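Brustberg amplía su servicio de limpieza de alfombras y moquetas con un segundo centro en Enden

Enden, mayo - Brustberg, empresa dedicada a la limpieza y el mantenimiento de revestimientos textiles, pone en marcha un segundo centro de tratamiento en Enden. La instalación se suma a la de Murncombe y atenderá a clientes particulares y a establecimientos hoteleros.

El nuevo centro dispone de 3 líneas de lavado por inyección-extracción y de una cámara de secado con control de humedad. En el último ejercicio, Brustberg trató 1.638 piezas; la previsión para el actual es de 2.544.

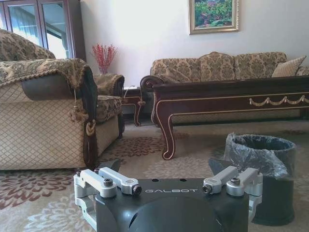 El procedimiento comprende aspirado en seco, ensayo de solidez del color, lavado, aclarado y secado. El ensayo se efectúa en una zona poco visible de cada pieza, con agua y con la solución detergente - en ambos casos a temperatura ambiente. Las fibras de lana y las sintéticas se procesan por separado.

"La capacidad de secado limitaba el volumen que podíamos admitir en los meses de invierno", señala Edeltraud Görtz, directora técnica de Brustberg. "Con la nueva cámara, el plazo de entrega queda fijado en 4 días laborables".

El servicio a domicilio, destinado a moquetas fijas y alfombras de gran formato, se mantiene sin cambios de tarifa. El mobiliario ligero debe retirarse antes de la visita. 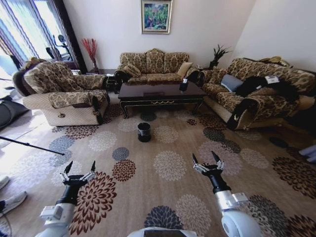
Recogida y entrega

El transporte entre el domicilio y el centro corre a cargo de Ospina, operador logístico de Brustberg. Las piezas se recogen enrolladas y etiquetadas, de 8:00 a 14:00.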